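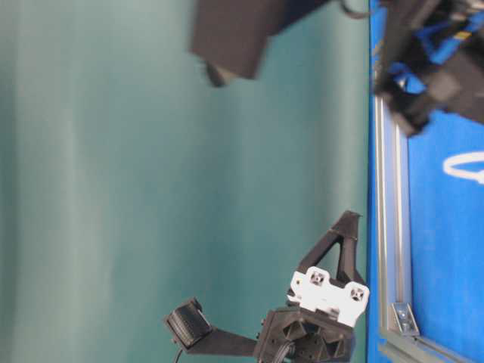
Plandstead Racing Club, Handicapping Desk

Aug 24, 2012

Treasa Mac Mathúna has set the morning line at Dambridge for five seasons. Before that she clocked workouts, and before that she sold programs at the gate. We talked in the grandstand after the last race, with the tote board already shut down.

Bettors tend to think the morning line is her pick for each race. She gets letters about it.

"It's a guess at what the public will do," she said. "I can think a horse is hopeless and still make him 5-2, if I know people will bet him. A man wrote to me in March that I'd cost him his rent. I had the horse at 8-1 and he went off at 3-1 and ran last. I don't know what he wanted me to say."

She starts with the entries as soon as they are drawn and does a full card in one sitting, usually at her kitchen table. She writes the odds in pencil first, adds up the percentages, and goes back over them until the total makes sense for the track's takeout.

"Maiden races are the worst. You have six horses that never ran, a trainer who never tells anybody anything, and one horse with a rider everybody likes. I make the rider's horse the favorite and move on."

Her hardest race this summer was the MacPherson, run over a mile and a sixteenth on the turf. Zadholm had won his last two on dirt and had never tried grass. She made him 4-1.

"I had him at 6-1 overnight and changed it. The newspaper was going to pick him, and people read the newspaper." He went off just under 4-1 and finished third, beaten a neck for second. "So the number was fine. I didn't bet the race."

She doesn't bet at Dambridge at all, under the terms of her job. She does play other tracks, mostly small exactas, and keeps her records in a spiral notebook. She was down 40 dollars for the year when we spoke.

Asked what she would tell a new player, she talked about scratches. "Check them before you do anything else. People handicap a race the night before, two of the front-runners come out, and they bet it the same way. Now there's one speed horse left and he's going to get an easy lead. That's a different race."

She is less interested in speed figures than most people in her line of work. She looks at them, she said, but she gives more weight to who the horse has been running against and whether he is moving up in price. A horse going from a 2000 dollar claimer to a better spot gets a second look from her if the barn doesn't do that often.

The fall meet opens with a 25 day schedule. She expects short fields early on and bigger ones once the Plandstead stables ship in.

"Short fields are easy to make a line for and no fun to bet," she said. "I'd take ten horses every time."

Her line for opening day will be posted at the program stand and on the board by the paddock.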